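Progress report to the Hedlund Fund
Toy Trade History Project, Bisulholm
8 December 2018

This report covers work carried out since July under the current grant. The project remains on schedule and within budget.

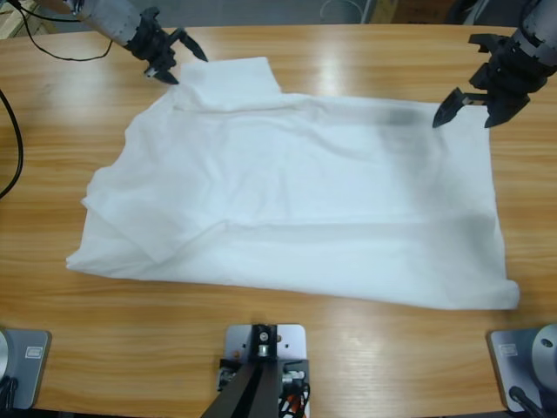
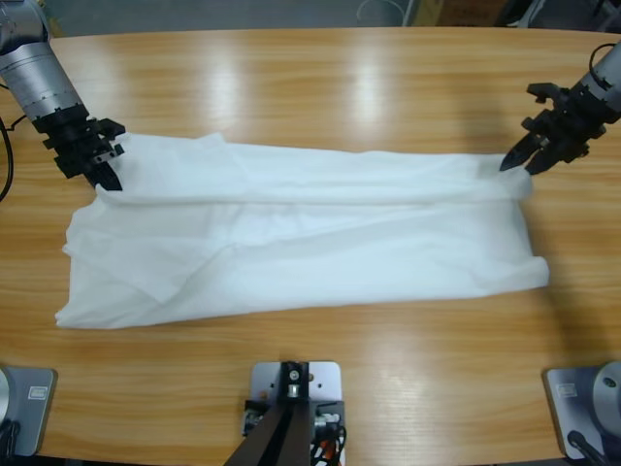
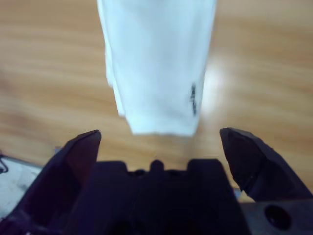
Cataloging of the Merus sales catalogs is complete, and 400 of them have been scanned. The Savanent board game papers took longer than planned — many of the order books had no dates — but the index now holds 3000 entries and is open to readers by appointment.

We lent 10 early tin toys to the town museum for its fall display. A printed guide to the collection was issued in a run of 300 copies.

In the next period we will scan the remaining catalogs and begin work on the dollhouse price lists. We request release of the second payment on the agreed terms.

Contact: Project Office, Bisulholm | © 2018 | Back to top
Shares: 10 | Comments: 0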